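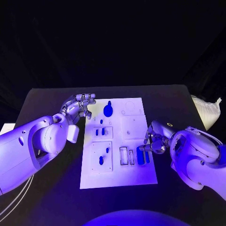

Home Topics Trade and Customs Ask Sign in

Seller quoted "duty paid" but the carrier sent me a tariff bill. Who owes it?

Asked by Bontu Gebru in Trade and Customs

Hello everyone, and thank you in advance for reading, I know I tend to go on a bit. I run a small tableware shop in Natham, just me and my sister-in-law on Saturdays, and back in May I started buying stoneware bowls from a maker overseas called Ardeleanu. Lovely people, lovely bowls. Our first two orders came through without a hitch. The third one was bigger, 60 bowls and a few serving platters, and the price had gone up a little, which they explained was on account of the new tariffs. Fine, I understood that, it's in the news every night.

Then three weeks after the boxes arrived I got an invoice from Cloron, the delivery company, for $2,094 in "duties, taxes and disbursement." I nearly dropped my coffee! The Ardeleanu invoice says "DAP Natham" near the bottom, but in an email before I ordered, their sales person wrote "yes, duty paid, no worries." So did I pay the tariff in the higher price and now I'm being asked to pay it again? And if I just don't pay Cloron, what happens? I've heard politicians say the other country pays these things, and I'd love for that to be true right now.

2 replies, sorted by votes

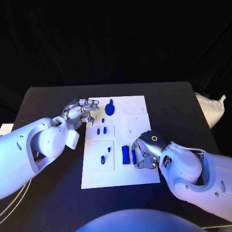 Kalevi Peltonen replied (37 found this helpful)

Hi Bontu, what a miserable piece of mail to open. I did import paperwork for a furniture company for many years, so let me take your questions in a slightly different order.

The tariff is collected on our side of the border, from whoever is the importer of record. On a shipment like yours that is usually the buyer, or the delivery company acting for the buyer. The government doesn't send a bill to the factory. Now, a seller can agree to cover the cost, and sometimes they'll shave their price to keep a customer, but that's a deal between the two of you and customs takes no interest in it.

What decides your deal is the shipping term. DAP means "delivered at place." The seller gets the goods to your door and the buyer handles import duty. DDP means "delivered duty paid," and there the seller covers it. Your invoice says one and your email says the other, so you have a real disagreement to sort out, and I think you've got a decent argument. Write to Ardeleanu, attach the email, attach the Cloron bill, and ask whether the price increase was meant to include duty. Keep it friendly. My guess is that somebody in sales used the words loosely.

As for Cloron, please don't ignore them. They most likely paid customs on your behalf and they'll want that money back from somebody, and it can go to collections or hold up your next delivery. Call and ask for a copy of the customs entry. Look at three things on it: the tariff code, the country of origin, and the declared value. Mistakes in the code are more common than you'd think (I once saw dining chairs entered as car parts). If something is wrong, there's a process for correcting it, but there are deadlines, so I'd call this week.

Also look at the "disbursement" line. It's the carrier's own fee for fronting the money. It isn't a tax, and once in a while they'll lower it if you ask nicely.

Wycliffe Nyanda replied (4 found this helpful)

same thing happened to me with a lamp. paid it, complained, got $79 back for the fee part. never order from abroad without asking who pays now. tariffs are a tax on us whatever they say on tv

Comment from Bontu Gebru

Kalevi, bless you for writing all that out. I called Cloron this morning and they're emailing me the entry form. I've written to Ardeleanu too, and left out the part where I was grumpy. Wycliffe, sorry about your lamp!

Related questions
Does country of origin mean where it was made or where it shipped from?
Stanska canceled my order over tariffs, can they keep the deposit?
How do I send a public comment on a proposed tariff?
Do I pay duty on a gift from my grandmother?
Kidus Araya asks: do I need a customs broker for one pallet?

Last updated 2025-12-23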